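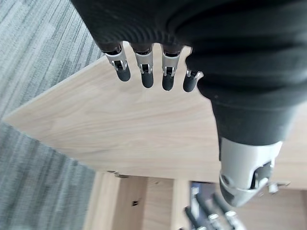

7. Working next to the robot at the binder cabinets

This section is for the office staff at Nygård. It is not for the technicians, who have their own manual. Please read it before the first day on which the Zestotau works in your part of the office.

7.1 What changes for you

Until now, each person took binders from the low cabinets and put them back by hand. With the robot, the return of binders becomes the robot's task. Taking out a binder stays a task for people, and you do not need to ask the robot for permission. You only need to tell the Putard list that you took it.

There are 300 binders in the list at the start. Each one has a number on its label, and each shelf has a number too. If a binder is not in the list, the robot will leave it where it is, and a person must put it away.

Nobody's working hours are changed by this. The morning round of filing is removed from the duty plan, and the person on duty has instead the task to check the list at the end of the day.

7.2 Before you start a filing round

1. Look at the doors of the cabinets. Locked doors must be unlocked by you. The robot cannot use a key.
2. Put the binders for return flat on the cabinet top, with the label up. Do not make a stack of more than two.
3. Keep 100 cm of free floor in front of the cabinet. Move chairs back to the desks.
4. Open the Putard list on your computer and choose "Filing round".
5. Choose the cabinet number and press "Start". You will hear one short tone.

Caution: Do not stand in the space where a door will swing. The robot opens doors slowly, but it does not stop in the same moment when you call to it.

7.3 During the round

1. Stay at your desk or behind the cabinet. You can continue with your normal work.
2. Let the robot finish one door before you ask it for another. When both doors of a cabinet are needed, it is the robot which decides the order. 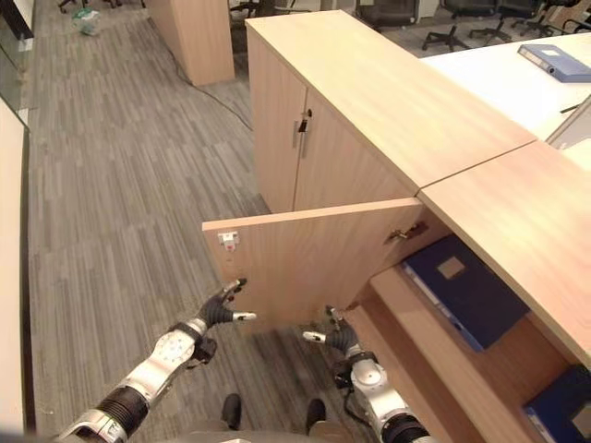
3. If you need a binder from the same cabinet, press "Pause" in the list and wait for the two tones. Then take the binder, step back and press "Continue".
4. Do not help the robot with a door which is half open. It measures the force at the fingers, and your hand on the door gives it a wrong value.

Note: Some colleagues in the test in February closed the doors behind the robot to be polite. Please do not do this. The robot will open them again and the round becomes longer.

7.4 When a binder is not in its place

It can happen that the robot leaves a binder on the cabinet top. The list then shows error 71, "Place not clear". The usual reasons are a full shelf, or a label that the robot could not read.

1. Press "Pause".
2. Look if the binder lies safely. A binder which reaches over the front edge can fall when someone touches it, so push it back first.

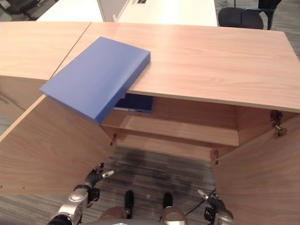
3. Read the number on the label and compare it with the list. If the label is damaged, print a new one.
4. Make a free place on the shelf, or choose another shelf in the list.
5. Press "Continue". If the same error comes again, put the binder away by yourself and mark it "Filed by hand".

Note: "Filed by hand" is not counted as a mistake of the person or of the robot. We use it to find the shelves that are too full. The cabinets from Villano are less deep than the old ones, and wide binders need more care there.

7.5 Hands and covers

The technician checks the fingers and the fabric covers. Your task is only to look, one time before each round.

1. Look at the fabric for holes or loose threads.
2. Look at the fingertips for paper, tape or staples.
3. If you see something, do not remove it. Press "Stop" and call the technician.

Caution: Never put your own fingers between the joints of the hand, also not when the robot is switched off.

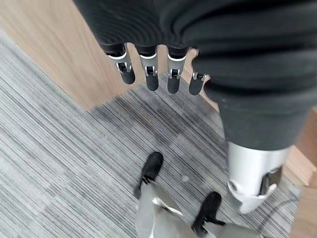

Fig. 7-1 Hand with fabric cover, fingers pointing down.

7.6 End of the day

1. Check that the list shows no open round.
2. Close and lock the cabinets.
3. Write open questions in the comment field of the list. The answers are given in the same field, normally on the next working day.

Version of this section: June 3, 2024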